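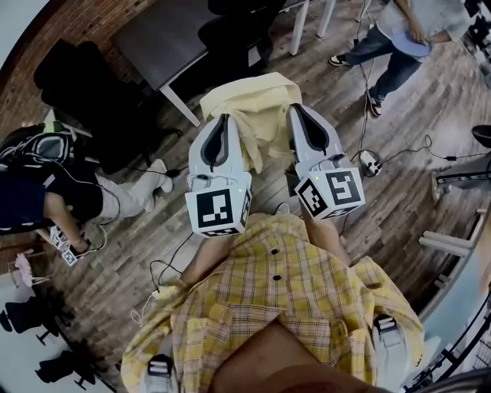 Section 6. Folding and Putting Away Cloths

Wash and dry every Drellar cloth before its first use, then fold it as described in this section. The same steps apply to all colors in the set. A cloth that has been dropped in a heap or pulled out of a basket has to be opened up first. Hold it up by two points with the rest hanging free, as with the crumpled pale yellow cloth over the plank floor, and work from there to the corners. Do not try to fold a cloth that is still bunched.

Before you start

You need a flat table larger than the open cloth. Wipe the table and let it dry. Move cups, pens and anything with a sharp edge out of the way.

Caution: Do not fold damp cloths. Damp cloths stored in the Metau bin can mildew and will mark the cloths next to them.

6.1 Opening the cloth

1. Pick up the cloth by any edge and lift it clear of the table.
2. Let it hang until the loose end stops swinging.
3. Slide one hand along the edge until you reach a corner. Hold that corner.
4. With the other hand, follow the short edge to the next corner.
5. Move your hands apart until the edge between them is straight. Do not stretch it.
6. Shake once, downward.

Note: If the edge twists between your hands, you are holding opposite corners. Let go of one and go back to step 3.

6.2 Folding

1. Lower the free edge onto the table first, then lay the rest of the cloth toward you.
2. Smooth from the center out with a flat hand.
3. Bring the near edge up to the far edge and line up the corners.
4. Fold left side over right.
5. Fold once more in the same direction. The hem label should be on the outside. If it is inside, turn the cloth over and repeat from step 3.
6. Press the fold lightly. Do not iron.

6.3 Storing

Place folded cloths in the Metau bin with the folded edge facing front. The small bin holds 13 cloths and the large bin holds roughly 200. Do not pack either bin above the fill line, or the lid will not latch.

Keep colors in separate bins. Pale colors can pick up dye from dark ones during the first few washes.

Caution: Do not stack more than two full large bins.

6.4 Taking a cloth out of use

Remove a cloth if the hem has opened, if there is a hole of any size, or if it no longer lies flat after washing. Cut off the hem label before using it as a rag so that it does not go back into the set.

Replacement cloths are ordered from Dudasport under the number printed on the bin lid.

Section revised 10/6/20. Replaces the March version.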